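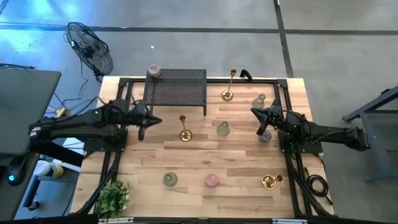
Stop-motion gets praised for its texture and almost never for its timing, and I think critics have this backwards. Take Nunside, a 55-minute feature that Waltraud Weidemann shot on twos. Holding each pose for 2 exposures leaves a small stutter in every gesture, and her lead, Adau, is built around it. The eye reads intent into the gaps. Set two black arms on either side of a pale tabletop, reaching in toward each other with a small purple object near one of them, and a viewer will assign motives before anything has moved.

Tedarham, released in January, smooths all of this away. Its in-between poses are computed, the motion is even, and Adau's 20-second pause at the well has no equal in it. Weight on screen comes from uneven spacing — a fact any flipbook will confirm.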